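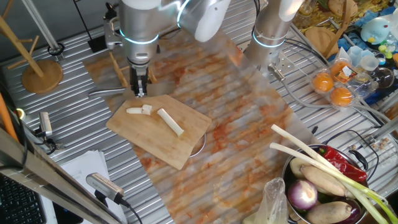
Prep table, left gripper over the board, scallion pieces on it.

September, notes after lunch

Margit asked what the cooks do now that the arms take vegetable prep. Until summer she cut for the soup herself, 14 portions each morning. Now she washes, fills the pot and checks pieces for size. Her wrist is better, she says, but she misses to talk with Kwadwo at the board.

Kwadwo wants a stop button on his side too. I agree. To ask Paloma: who signs for training hours?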